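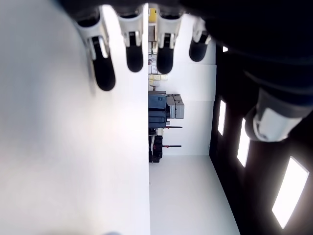

*Robotic hand with black fingertip pads.*

# Skasitar ballot truck hijacking

The **Skasitar ballot truck hijacking** was the armed theft of a truck carrying sealed ballot boxes on the road between Skasitar and the district capital, Osano, on the night of 5/7/19. It's also called the Indow road robbery, mostly by people from Skasitar who would like the name of their town left out of it. I grew up one valley over and have been keeping this page going for a while now, so expect a few asides from me along the way (the edit button works if they bother you!).

Seven ballot boxes were on board. Six turned up with the truck and one didn't, and that missing box held 573 votes in a council race that was a good deal closer than that. Everything that came afterward, the court case, the repeat vote, the new transport rules, comes back to that one box.

## Background

Skasitar is a market town up in the hills, and Osano is where the district offices are. The road between them runs 53 miles, most of it single lane, with a long empty stretch after the turnoff for Indow. If you've ever driven it at night you'll know the part I mean, where the radio goes and the shoulder drops off into the reeds.

Votes in the hill towns weren't counted locally at the time. Boxes were sealed at the polling places, signed for, and driven down to Osano to be opened in the district hall. People had complained about this for years. The hill towns felt their votes were being taken away to be counted by strangers, and Osano felt the hill towns couldn't be trusted with a calculator, and both sides were pretty rude about it in the local paper.

The driving was done under contract by Uddin Haulage, a family trucking company that mostly moved feed and roof tile. Uddin had carried ballots before without any trouble. The contract called for a police car in front and another behind, and in earlier elections that's what the truck got.

The 2019 campaign was a tense one. The big argument was over the quarry leases above Indow, which the sitting council wanted to renew and the opposition wanted to cancel. Windows were broken at both campaign offices, a sound truck was burned, and a candidate's brother was beaten up outside a card hall. I remember my aunt taking the sign off her own gate because she was sick of having it kicked over.

## The hijacking

The truck left the schoolyard in Skasitar a little before midnight with a driver, an election clerk in the passenger seat, and one police car in front. The second car had been sent to a fight near the bus station and never joined up. Whether that fight was staged is still one of the favorite subjects in every bar in town, and the court didn't settle it.

Past the Indow turnoff, the police car got well ahead. The officers later said they'd lost sight of the headlights on the bends and figured the truck was just slow on the grade, as loaded trucks are. By the time they stopped and turned back, the road was empty.

According to the driver and the clerk, a pickup had been parked across the lane with its hood up. Four men came out of the reeds, all with scarves over their faces and at least one with a shotgun. The clerk and the driver were made to lie down in the ditch and their phones were thrown in the water. Neither was badly hurt, though the driver cracked a rib getting pulled out of the cab. The men then drove the truck off down a farm track.

The two of them walked to a pump house and banged on the door until the keeper woke up. He had a landline, luckily, and that's how Osano found out.

## Search and recovery

Police and a lot of local farmers searched through the night. The truck was found after sunrise behind a disused lime kiln on the Indow side, with its rear doors open and the keys on the seat. Six boxes were still strapped in place with their seals unbroken. The straps for the last one had been cut.

That box came from the Lower Market polling place in Skasitar, the poorest part of town and the part where the opposition usually did best. This is why hardly anyone I know believes the robbery was random. Thieves after money wouldn't have wanted a ballot box at all, and thieves who wanted to wreck the election would've taken the lot.

Ponds were dragged, barns were opened up, and a reward was offered. A hiker handed in part of a metal lid late that summer, but the election office said it didn't match. As far as I can find, there's been no other physical trace of the box.

## Investigation and trial

The first arrests were a mess, frankly. Police picked up a group of quarry workers on the strength of an anonymous call, held them for days, and let them go without charges. There was a big march in Skasitar over that, and a smaller, angrier one in Osano.

The case only moved when investigators traced the pickup. It had been reported stolen, but the report was filed after the hijacking, and the owner couldn't explain why he'd waited. He ended up as the main witness for the prosecution. On his account, he had lent it to a former quarry security guard in return for a canceled debt and had been told it was for moving a generator.

Two men were convicted of armed robbery and unlawful detention. A third was acquitted after his family produced hospital paperwork showing he'd been at a bedside in Osano all night. The fourth was never identified. Neither of the convicted men said who had paid them, or even whether anyone had, and the judge wrote in her ruling that she considered the question "open and likely to remain so."

The court names are in the public record, but this page leaves them out. We had a long discussion on the talk page and the feeling was that the men's kids still go to school here.

## The repeat vote

Without the Lower Market box, the sitting council was ahead. The election office at first declared the result on the remaining boxes, which went down about as well as you'd think. The district court threw that out, ruling that the missing votes could have changed the outcome, and ordered a new vote at Lower Market only.

It was held the next January, in sleet. Turnout was higher than the first time around, with over half the voters in line before noon, and the grandmothers brought folding chairs. Tea was going up and down the line all day. Boxes were opened and counted right there in the hall with the doors propped open, so everyone froze, but everyone could see.

The opposition took the council. The quarry leases were canceled and then, a while later, quietly reissued on different terms to a different company. I'll leave readers to make up their own minds about that, as there's a separate article on the leases and it's already had to be locked twice.

## Aftermath

The rules changed in a few ways. Hill towns now count their own votes at the polling place and post the totals on the door before anything gets moved. The sealed boxes still go down to Osano afterward for storage, but they travel in daylight. An escort that loses sight of the truck has to stop.

Uddin Haulage gave up the ballot contract and hasn't bid on it again. The company was cleared of any part in the robbery, though it lost business for a good long while, and I've heard more than one person say the family was treated shabbily. The driver went back to hauling feed. The clerk moved away.

The two officers in the lead car were disciplined for leaving the truck behind. An appeal got the penalty reduced to a written warning.

## In local memory

There's no marker on the road, but drivers from Skasitar tend to honk at the Indow turnoff, which started as a joke and has turned into a habit. I do it too. "Lost at Indow" is something you'll hear people say about any paperwork the district office can't find, and a folk band from Osano has a pretty good song by that title.

The old lime kiln has since been fenced. You can still see it from the farm track if the reeds have been cut back.

## See also

- Indow quarry leases
- Lower Market, Skasitar
- Osano district hall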